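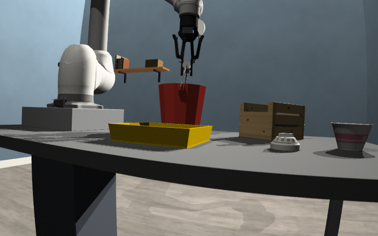
Start Tests Werkstatt Küche Archiv Kontakt

Januar — von Despina Căpraru

Klapptisch Stasitz 300 im Test

Der Stasitz 300 steht seit dem Herbst in meinem Arbeitszimmer und dient als zweiter Schreibtisch. Der Aufbau dauerte eine halbe Stunde, die Anleitung ist knapp, aber verständlich. Nur die Schrauben der Querstrebe musste ich nach einer Woche nachziehen.

Die Platte verträgt Kaffee und Klebeband gut. Bleistift geht schlecht ab, am besten noch mit einem feuchten Tuch. Beim Tippen wackelt nichts — beim Sägen schon, dafür würde ich ihn nicht kaufen.

Der Klappmechanismus läuft leicht, klemmt aber, wenn der Boden uneben ist. Mein Kollege Jasper Geerts hat das gleiche Modell und legt einen Filz unter das hintere Bein.

Ersatzfüße gibt es einzeln beim Händler Gillent. Meine kamen nach vier Tagen an.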